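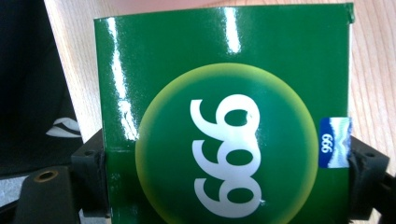

How many demonstrations does the policy need before more of them stop helping? Up to 4,000, if I trust the curve I drew tonight.

11/10/2018

With 2,000 demonstrations the success rate was 79 percent. After that the line is almost flat. King-fai Fu thinks the test is too easy and wants boxes placed at harder angles. I think he is right, but I did not say it quickly enough.

Minttu Räsänen read my method section and crossed out two paragraphs — the ones I liked. Tomorrow I repeat the small training run with a new seed and write down the loss by hand also.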